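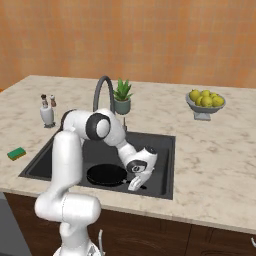
I came to looking after pans properly quite late in life, after ruining three perfectly good ones in my first flat and blaming the hob every time. My mum had one heavy frying pan that outlived two cookers, and I never once thought to ask her how. So what follows is years of trial and error, plus a fair bit of nagging from my friend Ladan Mazandarani, who ran a café kitchen and has Opinions. The first thing she cured me of was leaving things to soak. A black frying pan sitting flat in the bottom of a black sink is very easy to forget about, especially once there's a bowl on top of it, and if it's bare iron or carbon steel you'll come back to orange freckles in the morning. Wash it while it's still a bit warm, dry it with a proper towel and put it back on a low heat for a minute or two. Done!

If you've already got the freckles, don't panic. Rub them with a scrunched-up ball of foil or some coarse salt and half a potato (cut side down, it gives you something to hold), rinse, dry straight away, then wipe on the thinnest smear of oil you can manage. And I mean thin. Put it on, then wipe it off again as if you'd made a mistake. Too much oil bakes into a sticky varnish that picks up every bit of fluff in the cupboard, and I've had to scrub one right back to grey metal and start over because of it.

For the oven part I do 200 degrees, pan upside down, an hour, and then leave it in there until it's cool. Open a window. I did mine one evening in April with everything shut and the smoke alarm went off twice, much to the delight of next door's dog.

Burnt-on food in stainless steel

Completely different animal, this one. Stainless doesn't mind a soak at all, so be as lazy as you like. Cover the burnt bit with water, add a big spoonful of bicarb, bring it up to a simmer and let it tick over for ten minutes while you wipe the worktops. Most of it will lift with a wooden spoon. For rainbow marks, a splash of white vinegar on a cloth takes them off in seconds. Don't use the bicarb trick on aluminium though, it goes a nasty dark colour, and yes, I found that out with someone else's saucepan.

Chalky white spots are only limescale. Our water here in Clirkeck is so hard you could practically stand on it, so I boil a little vinegar and water in the big pan every few weeks and it comes up lovely.

Non-stick

Soft sponge, washing-up liquid, no scourers, no metal spoons. Let it cool down before it goes anywhere near the tap or the base can warp, and then it spins round on the hob like a record. If you stack them, put something between each one. I cut up an old tea towel into squares, but kitchen roll will do, or those felt things if you want to spend money. Once the coating is flaking I say goodbye to it. I hung on to one for far too long out of stubbornness and the eggs were dreadful.

The sink itself

Dark sinks look gorgeous for the first week and then every drip dries to a white ring! A squirt of washing-up liquid and a soft cloth once a day, then dry it, is really all mine needs. When the rings build up, lay kitchen roll soaked in half vinegar, half water over the worst of it for ten minutes and rinse really well. Keep the vinegar away from marble, please. It'll leave dull patches that no amount of polishing at home will shift, and lemon juice is just as bad. I keep a folded cloth along the edge whenever I'm doing the sink, to catch the splashes.

For the plughole, hot water from the tap with a good squeeze of washing-up liquid once a week keeps the smell down. Bacon fat goes in an old jam jar and then in the bin once it's set. I used to pour it away with the kettle running after it, and that little habit cost me 84 pounds and a very embarrassing chat with a plumber.

Wobbly handles

Check the screw before you throw anything out. Most of the time it's a quarter turn with a screwdriver. If it keeps working loose, pop a spring washer under the head, you can get a bag of them for pennies at any hardware shop.

Next time I'll do baking trays, as I've had several emails asking and mine are a disgrace.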